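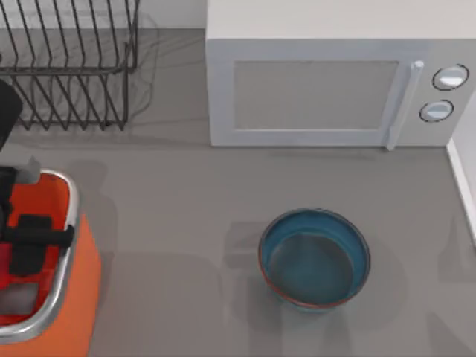
Under no circumstances, said the mother of the bride at ten past seven this morning, would she be sitting at a table with a number on it. Tables with numbers were for pubs. She had been to a wedding at Zallemar in autumn where the tables were named after native birds, and everyone had remarked on it. Could we do birds? I said we could do birds. She said not the same birds, obviously.

So that was breakfast. I wrote "different birds" on the back of a quote and went looking for the other shoe.

There are 14 tables at the November wedding and I can name six birds without help, two of which are types of magpie. The bride, reached at lunch, said she didn't care what the tables were called so long as her father's cousins couldn't see the bar from theirs. The groom said numbers were good because you could find them. He has been right about nearly everything since the first meeting and it has done him no good at all.

Drove out to Zallemar mid-morning for the walk-through. The jacarandas are thinking about it. The new manager has had the gravel redone, a lovely pale cream, very deep, and I sank to the ankle between the car and the ceremony lawn. Wrote "heels???" in the notebook. There will be an email to guests with the word "terrain" in it. I have sent that email to 83 people before and watched every one of them arrive in stilettos, including a man who'd lost a bet.

The lawn itself is perfect. The big fig gives shade until half past three and the ceremony is at four, which I have now pointed out in writing on three occasions. Four is when the celebrant can come, and four is on the invitations, and the invitations are letterpress, so four it is, and I shall be hiring umbrellas. Sindinetti want $400 for white ones, delivery extra. They also do beige for a good deal less. I rang the bride. She asked whether it was a warm beige. I went and asked, and the fellow at Sindinetti thought for a long time and said it was more of a bandage.

White, then.

Long discussion with the manager over where the string quartet goes. He'd like them on the verandah, I'd like them under the fig, and the quartet (by email, rather stiffly) would like them anywhere not being dripped on by fruit bats. I hadn't considered the bats. Have added bats to the list under gravel. We've gone with the verandah and I let him think it was his charm.

Flowers next. Sibiya had made up two trial centrepieces, one low and one tall, and set them on the bench for me with the air of somebody who already knew which I'd pick. The low one is dusty pink and gum, very pretty, rather like something a nice aunt would wear. The tall one is magnificent and you couldn't see another human being past it. For most families I'd say low. For this one I stood there a fair while picturing the top table and wondered if tall wasn't a kindness. Took photos of both, sent them to the bride and her mother separately, which was my first mistake of the afternoon, and got opposite answers inside a minute. Sibiya says she'll hold the order until the end of the month. She also says, every time, that she is getting out of weddings and into funerals, where the client doesn't change the palette.

Home by five. Put the seating plan into Skalis, the new program I am supposed to be loving. It drew me a beautiful hall and then placed the flower girl at a table by herself next to the fire exit. Moved her. It moved her back. Had a glass of wine and did it the old way with sticky notes on the dining room door, which has the advantage that nobody needs a password to shift an uncle. The cat took two cousins off the bottom row and I'm inclined to leave it, they'd only look at the bar.

Chairs: still waiting on confirmation for the 200 cross-backs, which covers ceremony and reception without carting them across the gravel. Chase first thing.

At twenty to nine a text from the mother of the bride. She has been thinking and birds are a bit done. What about roses? I replied that roses would be lovely. I know four roses. Then another: not any that his mother grows.

Must find out what his mother grows.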